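Hand tool comparison, progress report for October
To: Floor Verbeke, Plosbridge
From: Nga Bùi

Where we stand

You asked for a recommendation between the Vustix and Zodura hand-held grippers by the end of this month. I don't have one yet, and I would sooner say so than hand you a ranking I can't defend. Both vendors have sent us slides with very clean numbers. Our own numbers are not clean.

The plan was 300 demonstrations per tool. Vustix is finished. Zodura is 100 short, mostly because Thu Ngô was out for part of the month and we agreed not to train a third operator halfway through. Uyên Tăng and Nhi Vi have done all the sessions so far, and their results differ from each other more than the two tools do. That bothers me more than the missing runs.

What we can say

The Vustix trigger is lighter and both operators prefer it late in a session. The Zodura holds its calibration longer, or seems to. We checked it on 2 occasions and I would not build anything on that.

Tracking loss is still the main reason we throw a recording out. Both vendors blame the lighting. We changed the lighting and lost tracking anyway, so I have asked each of them for a better answer by Friday. Zodura has replied with a link to the manual.

The claim that hand-collected data moves over to the arm "without adjustment" does not hold here. Giáp, our bench arm, needed its wrist offset redone before it would replay anything usable, and even then it came in too low on thin items. Nhi thinks the fault is in our mount. She may be right, and we have not ruled it out.

Objects and surfaces

The first block used plain blocks on a bare table, at the vendors' suggestion, and both tools looked excellent. I don't think that tells you much about a home. Since then we have moved to soft surfaces and ordinary packaged goods.
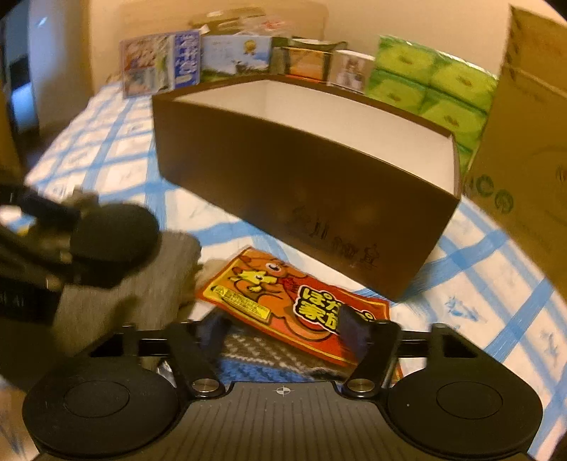 Flat packets are where the operators slow down. On a firm table you can press down and pinch. On bedding the surface gives way under the fingers, and Uyên often takes a second try at the same item. Boxes are easier for both tools, though a wide one has to be taken by a wall. None of the vendor material mentions soft surfaces, and I would like that raised before anyone talks about price.

Next steps

Finish the Zodura runs with the same two operators. Have Uyên and Nhi swap item lists so we can separate the person from the tool. Remake the mount for Giáp and repeat the thin-item replays.

I am asking for 5 more working days and no extra money. Please hold off on the Vustix volume order until then - the discount they are offering has been "about to expire" since we first spoke to them.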